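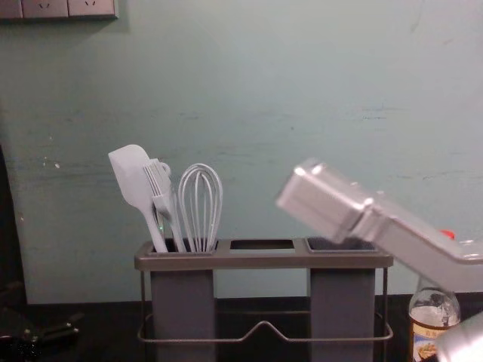
Counter corner, aqua wall, utensil caddy with the middle spot open

Zostness Home Forum > Kitchens > Paint and walls

mintkettle
Hi all, long-time reader and finally posting! I've loved this pale aqua-green for years, but the stretch behind the counter has gotten scuffed and smeary, and on the left there's a patch of little white flecks and chips that I can't stop looking at while the coffee brews. It's a matte paint (I know, I know). Would you scrub it, touch it up, or redo the whole wall? I have 200 dollars set aside and a free week in March.

porchlight_20
Oh, that color is lovely, please keep it! I'd start with warm water, a drop of dish soap and the softest cloth you own, and go easy, or you'll end up with shiny spots. The chips need a dab of filler and a light sanding first.

Botska
I'll disagree, kindly. Touch-ups on matte never blended for me, and I tried five times in my old place in Priswood. You get a patchwork that shows every time the light comes in. Paint corner to corner in a satin and be done with it. Turn off the breaker and take the plates off those outlets before you start, it's so much neater than taping.

porchlight_20
Satin shows every bump, though, and that wall already looks a bit uneven to me. I'd hate for her to spend the week and like it less!

quinterokitchen
Can I ask about the caddy? I like the two dark cups hanging in the gray top. Is there a third cup for the middle, or do you leave it open? I keep my spatula and basting brush jammed in a drawer and it drives my husband up the wall.

mintkettle
There is a third one, it's on the windowsill with chives in it, ha. I do miss it when I bake. And Botska, you may have talked me into the whole wall, but I'll try the dish soap tonight first.

Botska
Fair enough! Test it down low, behind the caddy.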